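Talk notes — packing small things without the faff
Flunness makers' evening, July 6, 2024. Slot is 15 mins, keep to 10 + questions

Open with the parcel story. Siham's earrings, posted to Furkevberg, arrived in a box you could've kept boots in. Everyone laughs, then ask who's done the same. (Me. Lots.)
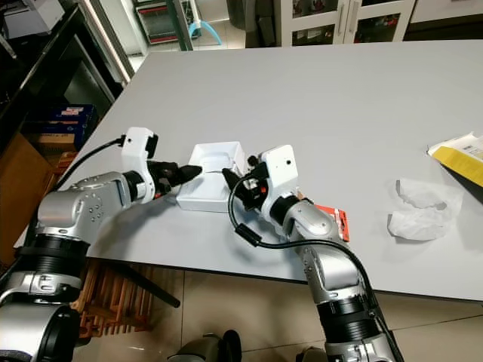 Main point: the box comes first. Pick the box, then the wrap, then the outer. Most of us do it the other way round and end up hunting for somthing that fits.

Shallow trays — good for flat stuff, brooches, tags, little cards. Open top so the customer sees it straight away. Bad for anything that rolls. Pass the sample round HERE, not at the end, last time it never came back.

Tissue. Use less. One sheet, crumple it, let it spring back a bit, then put the item in. Folding it into a neat square looks lovely and does nothing for you. Old tissue is fine underneath, clean sheet on top.

Bench: clear it first. Finished parcels on the shelf behind, printer close enough to reach from the chair. I walked across the workshop for every label for the whole of June before I moved mine. Say this slowly, people write it down

Costs slide — 300 trays from Atallah, bought in one go, still working through them. Don't copy me unless you've got a dry cupboard. Gerrit Xaba splits an order with two others, ask him to stand up

Stistov fair: we sent 560 parcels out after it. Breakages were all mugs. Mugs are a seperate talk, do NOT get drawn in

If time: demo. Tray, tissue, item, lid, outer, label. Talk while doing it. Tape is in my coat pocket.

Questions I'll get
— can you reuse boxes? yes, cover the old labels properly
— ribbon? up to you, I've stopped
— what about plastic? paper where I can, bit of film if it's going a long way in winter

Thank Siham Boutros for the room. Mention the sign up sheet by the door. Chairs back against the wall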